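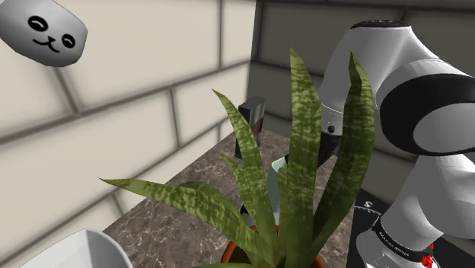

A simulated tabletop set for Mitska, with foliage partly hiding the gripper.

Mitska is a software package for planning the movements of robot arms when part of the working area is hidden from view. It combines a perception module, a motion planner and a simulator in which kitchen and workshop settings can be rendered and replayed. The package was first developed in Undevville by Chidubem Aliyu and is maintained by a small group based there and in Verketville.

Background

Planning software for robot arms commonly assumes that the shape and position of every nearby object is known. In homes this is seldom the case. Tall or irregular items, such as house plants, hide whatever stands behind them and present many thin surfaces that are difficult to measure. Aliyu began work on Mitska after an earlier planner, Hứa, was found to treat leaves as solid blocks. Hứa would then refuse to move the arm through open space beside a plant, or would choose a long route over the top of it.

The first version of Mitska kept the search method used in Hứa and replaced its map of the surroundings. Later versions share little code with the older program, although files saved in Hứa can still be opened.

Perception

The perception module divides the working area into small cells and gives each one of three labels: free, occupied or unseen. Unseen cells are those hidden behind another object from every camera position used so far. A cell keeps its label until a new view gives reason to change it, and a record is kept of the view responsible.

Foliage is handled separately. Leaves are stored as thin curved sheets, each with a stiffness value that the operator may edit. A leaf with a low value may be brushed by the arm if the operator permits contact, whereas a pot or a wall may never be touched. The names given to objects by the module are treated as guesses and are passed to the planner with a score. A partly hidden item with a low score is planned for as an unnamed shape.

Planning and control

The planner searches for a path that keeps every section of the arm, including the gripper, clear of occupied cells. Entry into unseen cells is allowed only at reduced speed. Where no path is found, the planner proposes a new camera position and the search is repeated. This step was written by Adesuwa Chukwu and was added in version 3.

Control of the arm is left to a separate process, which receives the path as a list of timed joint positions. The two processes exchange messages in a plain text format, so that a faulty run may be read without special tools.

Simulation

The simulator supplied with Mitska contains 2,627 arranged settings, of which 1,850 include at least one plant. Tiled walls and veined worktops are common in the kitchen group, as repeated patterns and marbled surfaces are a known source of error in depth estimates. Each setting may be rendered from any angle, and the true position of every object is stored beside the rendered view for comparison with the output of the perception module.

Limitations

Mitska does not model leaves that tear or stems that bend at the base. Glass and polished metal are often labelled unseen for longer than necessary. The planner also becomes slow when more than 7 plants are placed within reach of the arm, and the manual advises dividing such a task into shorter movements.

See also: Hứa (planner); Motion planning; Occlusion

Contact the editors | Copyright and reuse | Last revised Feb 28, 2025 | Back to top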